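From: Fuad Wolde
To: zaltness-users
Subject: Re: [zaltness-users] nightly snapshot send stalls on older hosts

On the Abdella side, the list subscriber wrote:

> We run Zaltness on two hosts. The one at the main office finishes its
> nightly send in 8 minutes. The second one, same dataset layout, same
> release, goes along fine for a while and then sits at 0 bytes/s. The
> sender process is still there and has to be killed in the morning.
> Nothing in the log after "stream open". I have tried a new cable and
> a different switch port. Compression is on at both ends. The
> receiving box is an old desktop that we put into service in February.
>
> Is there a timeout I can set? I would rather not move to the
> development branch for this.

There is a timeout, but I would leave it alone until you know which end has stopped. The setting is stream_idle in the sender's config file, in seconds, and the default is 0, meaning wait forever. If you set it to 400 the sender will exit and the job will be marked failed, but the receiver keeps the partial stream and the next run will refuse to start until you clear it. You would be trading a hang you can look at for a failure you can't.

First, when it stalls, run the status command on both hosts and compare the two "last block" values. If they are the same, the sender is waiting on its own disk reads. If the receiver is behind by one or more blocks, the data is sitting in a buffer somewhere between them. Please post both numbers. Also post the output of the socket statistics tool on both ends, with the send and receive queue columns.

Second, check the buffer size on the receiver. Releases before the current one work out the buffer from installed memory at startup, and the calculation comes out badly on machines with small memory. We hit this at Nirngate on a receiver of much the same kind. The buffer came out smaller than a single compressed block, so the receiver could never take the block whole and never asked for more. It only showed up on nights when a large block went through, and that made it look like a network fault. Ours passed every cable and port test as well. 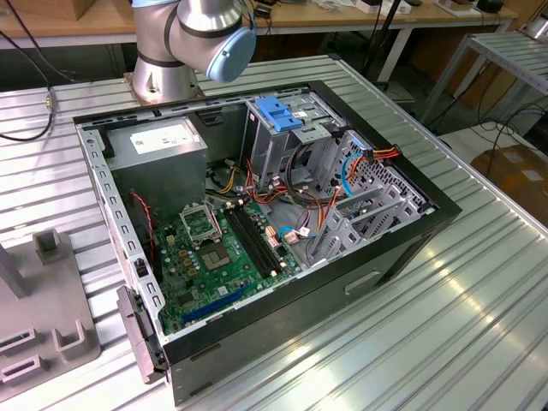 The startup line to look for is "recv: buffer", followed by a value in kilobytes. Anything under 424 is too small for the default block size with compression on. You can override it by putting recv_buffer in the receiver's config. Four times the block size is a safe value. Restart the receiver after the change, as a reload does not resize the buffer. The manual says that it does. I have sent a correction for that page.

Third, turn compression off for one night on the sender only. The receiver reads the stream header and will adjust. If the send completes, it does not prove the buffer is at fault, but it does rule out the disk on the sending side, which would be doing the same reads either way. Expect the run to take longer. Ours took around twice the usual time.

On your question about the development branch: the fix is a small one and applies cleanly to the stable release. It changes the lower limit on the buffer and adds a log line when the computed value is below that limit. We have been running it on 6 receivers without a stall. The Brillthorpe packages do not include it yet. If you build from source, the change is confined to the receiver and the sender does not need to be rebuilt. If you install from packages, use the config override and wait.

One thing to watch for if you do set recv_buffer by hand: the value is per stream. If your job file opens several datasets in parallel, multiply by the number of streams before deciding whether the host has the memory for it. The receiver does not check this. It will start normally and then be killed by the kernel partway through the run, and the sender will then report "peer closed", with no further detail.

To clear the partial stream left over from last night, stop the receiver, run the discard command against the target dataset, and start it again. Do not delete the files by hand. The index will still list them and the next full send will fail at the verify step.

I would also like to see the job file, if you can post it with the host names removed.

Fuad Wolde
Nirngate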